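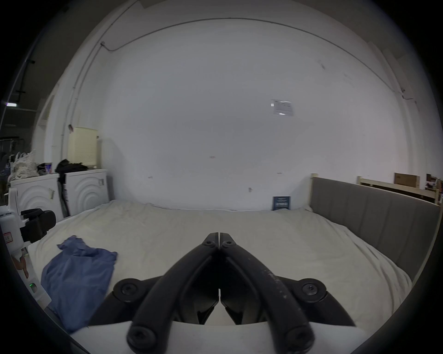 About Stundden

We wash, fold and send back linens and work shirts for hotels, clinics and a couple of very loyal restaurants, and we're teaching machines to take over the dullest parts of it. People who visit usually expect one or the other, a laundry or a robot lab, and we love being both!

Stundden started with 3 people and a folding table. Abenezer Tilahun had spent years on the night shift at a hotel laundry, and he knew exactly which hour of the night your shoulders give out. His idea was that the people who fold should be the ones who show the robots how to fold, with the grippers in their own hands. That's still how we work.

Anyone on the floor can sign up for teaching time. It's paid at the same rate as a regular shift, it's done in short blocks, and you choose your garment. (Shirts are the popular pick. Fitted sheets, well, we're getting there.) Our folders have recorded 3,301 folds so far, and they argue about sleeves like chess players.

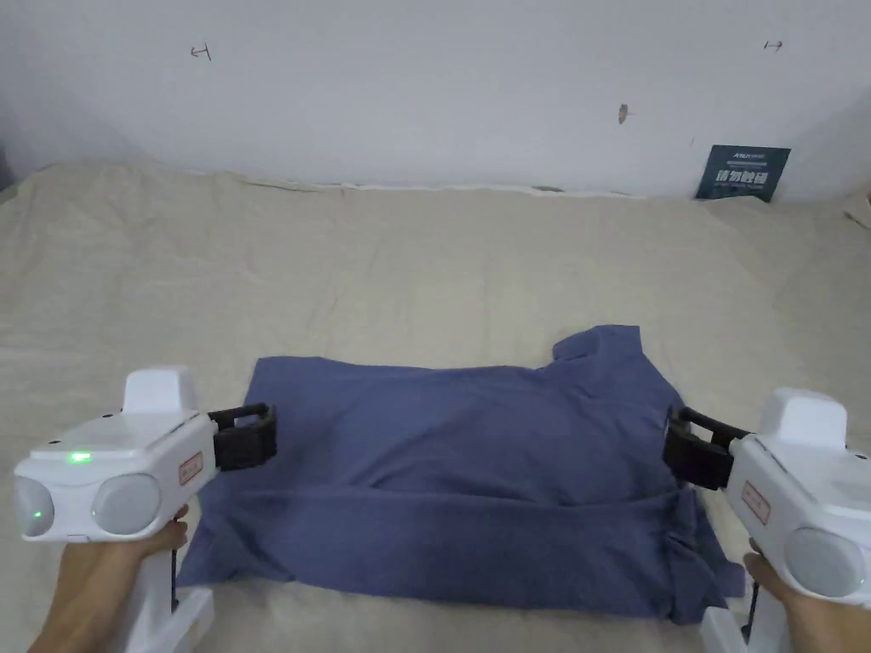
Folding with grippers makes you notice things your fingers have done for years without asking you: where you pinch a collar, how you pull a side straight before you turn it over. New teachers are slow for the first few blocks and then something clicks, and it's a joy to watch.

The work has changed. We have 24 people now, and 5 of them moved from full-time folding into teaching and checking, jobs we didn't have when we opened. Luik, our sorting line, took over the heavy lifting at the intake end. Some folks miss the old rhythm, and we talk about that at the monthly floor meeting, where the shift plan gets decided too.

Our next site opens in Drivano in December. Come by in the morning if you can, when the first loads are going out and the coffee is fresh.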